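Ticket 322
Subject: Guest room, Grultham house – patchwork quilt keeps sliding off bed
Opened by: Zulema Paredes
Category: Bedding and linens
Priority: Low
Status: Closed

Problem as reported

The quilt in the guest room won't stay put. I make the bed in the morning with the drop even on both sides, and by the next day it has worked its way over to the right and is hanging close to the floor. The left side ends up with hardly any drop at all. This started when we changed the blanket underneath. Before that the same quilt was on the same bed all winter and gave no trouble. I would like to keep using it in this room if possible.

Questions from the linen desk, with replies

Which blanket is under it now?
The Plilel one, the smooth kind. The old one was plain cotton and went to the room down the hall.

Has the quilt been washed recently?
Once, in April. Cold wash, dried flat. No change in size that I can see.

Does it slide if the bed is not slept in?
Yes, but less. Sitting on the edge to put shoes on seems to be enough to start it.

Which way around is the quilt?
The edge with the red corner patch goes at the far end of the bed. I have always done it that way.
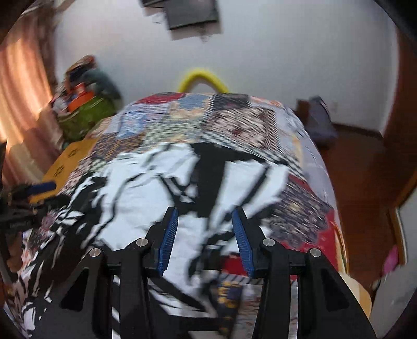
Guest room bed, patchwork quilt on. Attached by Z. Paredes, Saturday, January 30, 2021.

Linen desk notes

The pattern makes it hard to judge by eye whether this quilt is straight. The big white-and-black patch draws the eye, and it doesn't help you find the middle of the bed. Use the row of small squares along the upper edge and set that parallel to the wall first. Then work down.

Please also put away anything lying on or beside the quilt before making the bed, including the yellow-orange item with the small printed motifs at the left. Things resting on one side get tugged when the bed is straightened and can take the quilt with them.

Step 1. Strip the bed down to the fitted sheet. Check that the mattress is square on the base. If it has drifted, push it back before doing anything else.

Result: mattress was off to the right by a little. Pushed back. Quilt still slid overnight.

Step 2. Turn the Plilel blanket over so the brushed side faces up.

Result: better. It took 3 days to slide as far as it used to in one. Still not right.

Step 3. Swap the blanket for the cotton one from the room down the hall. Leave the quilt exactly as it is.

Result: no sliding after a week. The person in the other room says the Plilel blanket is fine with the Antunes coverlet, so that can stay where it is.

Other things looked at

Quilt clips (Madden, stock number 226) – tried on one corner and taken off again. They grip well but they pull at the seams between the squares, and one seam had already opened by the width of a fingernail. Zulema has sewn it back with navy thread. Do not use clips on this quilt.

Non-slip mat under the quilt – not tried. It bunches up on soft mattresses and the guests notice it.

Resolution

Cotton blanket back under the quilt. Mattress to be checked when the sheets are changed. Label on the linen closet shelf updated so the two blankets don't get mixed up again.

Reopen this ticket if the quilt slides with the cotton blanket on. For the loose seam, open a new ticket under Mending.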